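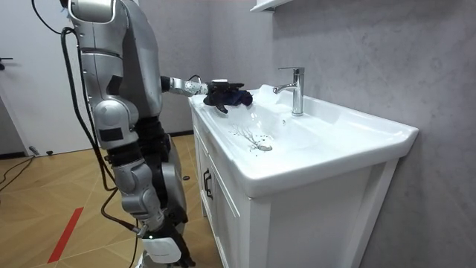

2023-10-26, sink wiping, planner changes

In at Onderbridge before nine. The plan for the day was to finish the contact part of the wiping controller and get the new coverage planner running on the vanity. I got through most of the first and a bit of the second.

Started with the rim. The arm brings the hand down over the left edge of the sink with the cloth in it, and the controller is meant to notice contact and switch from position to force. Yesterday it switched too early. I went through the logs over coffee and found the wrist force estimate drifting whenever the elbow is nearly straight, enough to pass the contact threshold with nothing touching. The gravity term was using the old hand mass, without the cloth and without the new finger covers. Changed the value in the Brokeo config, ran the calibration poses again and the drift mostly went away. I should have checked that on Monday.

After that I put the threshold back where it was and added a condition that the force has to stay above it for 90 milliseconds before the mode changes. It makes the touch a little slower. I can live with that on ceramic.

Spent the rest of the morning on the fingers. When the cloth is bunched, a fingertip can end up lower than the cloth and reach the surface first. The controller has no idea which of the two it is feeling. For now I have added an offset along the palm normal and a small wrist tilt so the cloth leads. A proper answer would use the finger joint currents, but they are noisy and I don't want to start on that this week.

Lunch at the desk. Rebuilt Skanerura while eating, as the head camera node was still on last week's version.

The afternoon was perception. Skanerura takes the head view and gives back a mask of the basin, the rim and anything that looks like dirt. The basin outline is good now. The dirt part is poor. The white top is glossy, and the soft streaks along the rim and the front lip keep getting marked as stains. The tap is worse, being all reflection, so I have masked it out with a fixed margin.

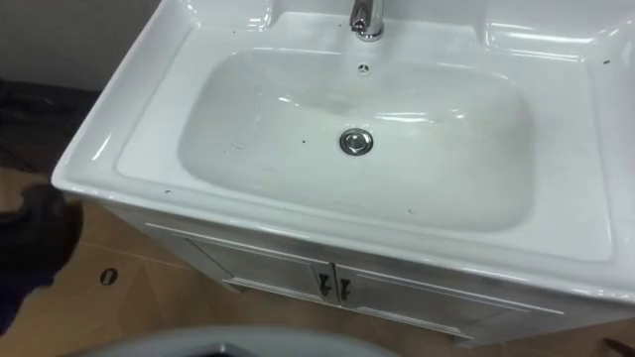
The small dark specks are the opposite problem. They are only a few pixels each and the filter throws them away as noise. I lowered the minimum blob size to 19 pixels and got the specks back, along with the overflow hole, which the planner then wanted to wipe. Put the overflow and the drain plug in as known features so they are left alone. The grey smudges on the floor of the bowl come and go depending on exposure. I locked the exposure and will see if that holds tomorrow morning when the light is different.

Saved 3,588 frames to the Tsai server for relabelling. Many of them are near duplicates and need thinning out first, otherwise the numbers will look better than they are.

Late on I tried the coverage planner in simulation only. It splits the top into strips and orders them so the arm doesn't cross itself. The flat rim is fine. The slope at the front of the bowl is not, as the strips bunch up where the curvature changes and the wrist runs close to its limit. Ran it 100 times with random start poses and the failures were nearly all on that slope. I think the strips there should follow the curve instead of running front to back. Made a branch for it and wrote down the failing seeds.

Still to do: log the contact flag at full rate, the current one skips. Move the tap margin out of the code and into the config. Ask for a second cloth of the same size, so the offset stays valid when this one is in the wash.

Left at half past six.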